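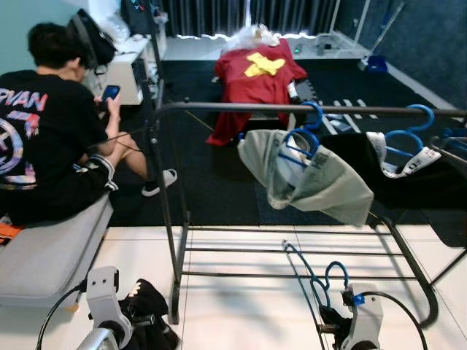 Drying clothes indoors without the whole room smelling like a pond

Quick page, typed between loads. People keep asking after the laundry post from March so here's the longer version. Mostly for small rooms, shared rooms, rooms where you also sit and sleep and eat cereal.

Where the rack goes

Middle of the floor. Yes it's annoying. Yes you will walk around it. Up against the wall the back row stays damp till tomorrow and the wall gets damp too. Leave a hand's width at the very least on every side, more if you can stand it.

Not over the rug if you can help it. If the carpet goes everywhere, old towel underneath for the first couple hours, then take the towel AWAY. A wet towel lying on carpet is a smell waiting to happen.

Keep a seat clear next to it. Folding straight off the rack onto a bench is half the job done. Folding "later" means the rack is your closet now.

Cords. Phone chargers, lamp cords, whatever. Move them before you carry a full basket across the room, not after.

Which rack

I like the plain black metal kind with one high rail and low bars near the floor. Long stuff and hangers up top, small stuff down low. Shirts on hangers dry flatter and you skip ironing most of them.

Folding wing racks hold more but they tip. Mine went over twice in one week, both times with jeans on one side only. Balance it. Heavy left, heavy right.

Metal tube racks: check the paint at the joints. If it's chipped, wipe with a dry rag and wrap a bit of tape on it, otherwise rust marks on white shirts. Ask me how I know.

Plastic end caps fall off. Plasex ones from the hardware place in Sollthorpe fit most of the thin legs, bring the old cap with you to match. Lost cap = scratched floor.

Before anything goes on it

Extra spin. Costs a few minutes, saves hours. If your machine has a choice of speeds, cottons can take a fast one, gym stuff go slower.

Shake every piece hard, twice. Sounds silly, works.

Don't leave it sitting in the drum. 60 minutes is my limit, past that I rinse again. In summer less.

Turn dark T-shirts inside out, specially anything with a big print on the back. Prints crack if they dry folded over a bar. Hanger, or hang from the bottom hem, never across the picture.

Spacing

One bar empty between thick things. Two fingers between thin things. If you can't see through the rack it's too full and you should of split the load.

Socks: by the toe, not the cuff. Cuffs stretch. The long sporty ones with stripes take forever at the heel so give them the top bar.

Shorts and sweatpants: clip by the waistband, pockets pulled out. The pockets are always the last wet bit.

Towels: over two bars like a tent so air gets in the middle.

Fluffy things (bath mats, fleece, fuzzy cushion covers): flat, turned halfway, fluffed with your hand. Do not hang by one corner, they go wonky and never come back.

Red stuff and flags and anything bright

Reader mail from Ifigeneia Drakos. She washed a big red cloth with the team shirts and now has pink team shirts. Sorry Ifigeneia.

Red polyester mostly behaves. Red cotton does not. Wash alone, cold, first three times. Dry it alone too, wet red touching wet white will bleed right there on the bar. Don't drape it on a painted shelf while damp. Don't drape it on the light colored sofa either.

If the pink already happened: straight back in cold water, oxygen bleach powder, leave overnight. DON'T tumble dry, heat sets it. Check the care label before the soak. Wool and silk no.

Flags with a sewn or printed star or stripe, hang the long edge over a fat rail or a towel roll so there's no crease through the middle.

Curtains and windows

Heavy dark curtains shut all day = slow laundry. They hold the damp in and drink some of it themselves. Open them while the rack is loaded, even just halfway. If you need them closed for sleep or the neighbors, at least lift the bottom hem up off the sill so air can get round the back.

Window open a crack, door open a crack. Ten minutes wide open beats all day on a tiny gap in cold weather, for me anyway. Try both.

Wipe the ledge. Condensation runs down and sits there, and it goes black in the corners. Rag, dish soap, dry it after. Once a week when you're drying inside a lot.

Fan. Cheap one, floor level, pointed at the LOW bars. Everyone points it at the top. The bottom is where it's slow.

My dehumidifier is a little Jelero, 600 ml tank, I empty it when it clicks off. Put it next to the rack and shut the window while it runs, otherwise you're drying the street.

Light colored seats

Gray upholstery shows every dark damp patch, and new jeans leave blue on it. Sheet over it on laundry day. If dye gets on: blot cold water, tiny bit of dish soap, blot again. No rubbing. Test underneath first.

And look under the bench while you're down there. Lint, hair ties, the missing sock. I sweep under mine after every fold.

Broom and dustpan

Keep them in the same room as the rack. Lint comes off when things dry and lands on dark floor and dark carpet and shows up like snow. Lean the pole in the corner, dustpan at the foot of it, done in a minute. Better is a hook on the wall, long handles slide. Mop head should hang up in the air, never standing in its own wet.

Dark carpet: a damp rubber glove, drag it toward you. Pulls up more than my vacuum does.

Slides and sneakers

Pool slides: rinse, soap, old toothbrush in the grooves, stand them on edge. Not on the heater. The foam shrinks and then they're a kids size.

Bags: empty every pocket, hang upside down and unzipped. Backpacks take a full day easy. Dark ones leak a bit of dye the first time so not above anything white.

From the comments box

Mateja Tomić: cut a pool noodle, slit it, push it over the top rail, no more hanger squeak and no line across the knees of your pants. Did this. Great. Used 100 cm of noodle for mine, measure your rail first.

Someone else asked about Chevalier clothespins, the wood ones. Fine but they mark when wet. Use plastic on whites.

How long

Thin shirts, overnight. My jeans, a day and a half in winter. If anything is still damp after that, wash it again, don't spray it with stuff. Spray on damp is just perfumed damp.

Updated 17/10/2024, fixed the bit on bleach. Next one is on stuck zippers, if I get to it.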